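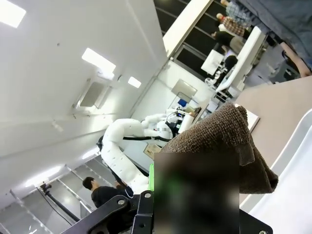

Call for Participants: Working Group on Shared-Space Practice for Arm Robots

Horaldale is looking for people to join a working group that will write and test a code of practice for rooms where robot arms and people work side by side. The group starts in May and runs for one year. You do not need to be an engineer. We have 20 places.

Background

The current house rules at Horaldale were written when each arm had its own fenced cell. Most of our work is now done in open rooms, at tables, with soft goods such as towels and clothing, and with several people within reach of the machine. The old rules say little about where an observer may stand, who may call a stop, or how a person takes over a task partway through. Each team has filled the gaps in its own way. Over the past year our sites logged 1224 supervised sessions, and 61 of them produced a written note that the rules were unclear or had not been followed. Those notes are the starting point for the group.

What the group will do

The draft code has 3 parts: people and positions, stopping and restarting, and tools at the wrist. Members will read each part, try it out in a working room, and send back changes. Questions already on the list include:

Whether floor marking should show the full reach of the arm or only the reach used in the task.
Who holds the stop button when more than one person is at the table.
How to route cables and place stands so that a person can step back without looking.
How often screws on gripper brackets should be checked, and who signs for it.
What a visitor must be told before coming into the room.
Whether a person may hand an item to the gripper while the arm is powered.

The last one has caused the most argument. Morko allows it at reduced speed, Thongsuk does not allow it at all, and we would like members with experience of both.

The code will sit under the national and international safety standards that already apply to us. It does not replace a risk assessment, and the group will not be asked to approve equipment.

Who we want to hear from

Operators and technicians who work near arms as part of a normal shift
Safety staff, including those from other industries
People who fold, sort or pack textiles by hand
Occupational health nurses and physical therapists
Anyone who has written a rule for a shared room and then had to enforce it

You must be 18 or over and able to attend in person at least once every two months. The rooms at Ullis are step-free. Tell us if you need an interpreter or other support.

Time and payment

Expect one afternoon a month, from 1:30 p.m. to 4:30 p.m., plus reading at home. Members are paid an hourly rate for meetings and reading time, and travel is refunded - keep your receipts. People attending on their employer's time can ask for the fee to be paid to the employer.

All members complete a site induction before entering a working room. Closed shoes are required. Long hair must be tied back, and lanyards come off at the door.

How to apply

Send one page telling us what work you do, how close you get to the machines, and one rule you would change. A resume is optional. Address it to Usa Somboon, Working Group Secretary, at the Horaldale front office, by mail or by hand. Applications close at noon on the last working day of April. We will reply to everyone, and those selected will get the current draft with their induction date.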